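Packaging and Handling, Course Handout 4
Topic: The open carton on the work table
Prepared by Lachlan Swanson, Haverford

In the last meeting we spoke about choosing a carton. Today we stay with one simple moment: the carton is open on the table and the packing can begin. Many mistakes of beginners are made already at this moment.

Put the carton where you can reach all its corners without bending over it. The four flaps must be folded fully outward. If a flap stands half up, it will catch your sleeve or the item, and you will push the carton out of its place.

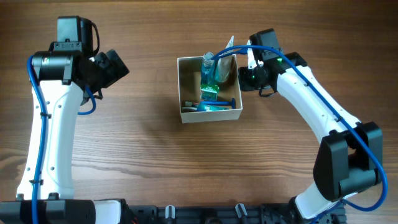

Keep a free area of table at the side of the carton. The item waits there before it goes in, and the paper and tape should stay out of it. On a wooden table please wipe the surface first, as small dirt scratches soft goods.

Order of work for the exercise:
1. Check the bottom seam with a flat hand.
2. Lay one sheet of filling paper.
3. Put in the heaviest item first, in the center.
4. Fill the sides, then the top.
5. Close the short flaps before the long flaps.

For the exercise the full carton may weigh 800 grams at most. Write your result on form 446 and give it to Rhona Innes before you leave. Reading for the next meeting: the chapter on tape, first 10 pages.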